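Trundendale lending kitchen adds gold and copper cutlery for August suppers

2019-05-26

The lending kitchen in Trundendale has taken in a new stock of gold and copper-colored cutlery and will start loaning it to residents in August. Households can borrow up to 18 place settings at a time for birthdays, street suppers and similar events.

Sorting has already begun on the white worktables at the Cho building.

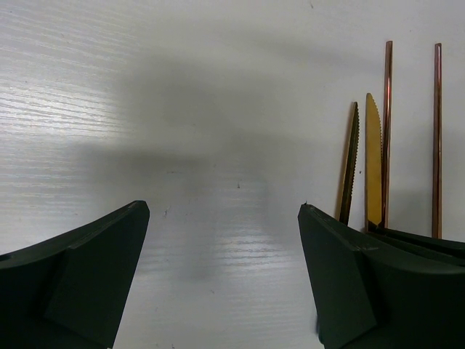
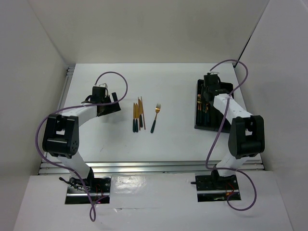
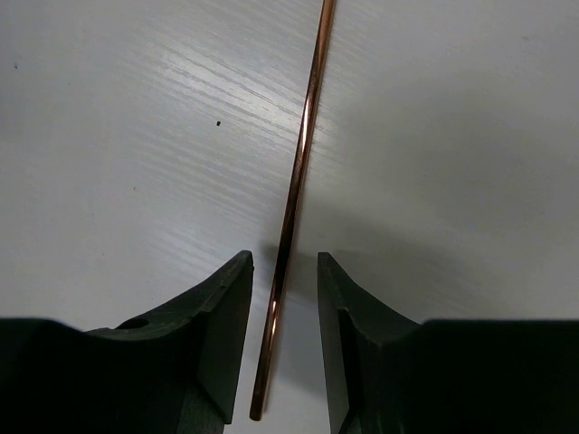 The cutlery came from Pimeo, a restaurant on Brikach Road that closed in the spring. Owner Min-kyu Ahn sold the full stock of 1,508 pieces to the lending kitchen for less than he had been offered elsewhere. Glassware and serving platters from the restaurant were sold separately and are not part of the loan stock.

"I would like to see it used in town," Ahn said. "Some of it we only put out for weddings."

Seon-mi Um runs the lending kitchen and is overseeing the sorting. Pieces are being grouped by color first and then by type, and each setting will be tied in a cotton napkin. Scratched pieces will go into a separate bin for picnics.

The metallic finish means some changes for borrowers who are used to the plain steel sets. The new cutlery should be washed by hand with mild soap and dried with a soft cloth. Scouring pads and dishwashers are not allowed. Steel sets can still go in the dishwasher as before.

Loans are free for 2 nights. After that there is a small daily charge, which Um said has not been set. Missing pieces will be billed one by one, and a list of replacement prices will be kept at the front desk.

The lending kitchen has 142 member households. Raelene Pearce, who borrowed steel sets for a family reunion last year, has already put her name down for the copper-colored ones.

"We had three different kinds of fork on one table last time," Pearce said. "My mother noticed."

Requests can be made at the front desk or by phone. Ga-eun Pyo is handling the August bookings.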